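Chapter 6
Sales Promotion in Food and Drink Retailing

By the end of this chapter you should be able to describe the main types of short-term offer used by cafés and bakeries, work out what an offer costs the business, and judge whether it has been worth running.

6.1 Why run an offer?

A sales promotion is a short-term change in price, quantity or extras, meant to get people to buy now. It differs from advertising, which may work slowly over months. Bakeries and coffee shops use promotions a good deal because their goods are cheap, bought often and soon stale.

Take Betura, a bakery chain in the town of Stelberg. In November its shops sold a second box of buns at half price after 4 in the afternoon. Sales in the month before had been 2140 boxes. During the offer they rose to 3000.

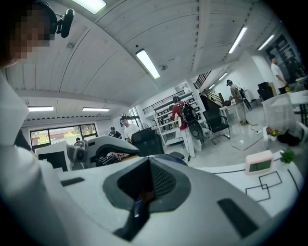
The rise looks healthy, but sales figures alone do not tell us whether Betura made more money. Some customers would have paid the full price for both boxes. Others bought early and stayed away the following week – an effect known as forward buying. The flour, packaging and extra staff hours must also be paid for.

6.2 Types of offer

Price offers cut what the customer pays. Quantity offers give more for the same money. Loyalty offers, such as a stamped card, reward people who come back. A rival chain, Rirnuvine, used stamped cards throughout the same period and cut no prices at all. We return to its results in section 6.4.

Before reading on, note down an offer you have used yourself, and whether you would have bought the item without it.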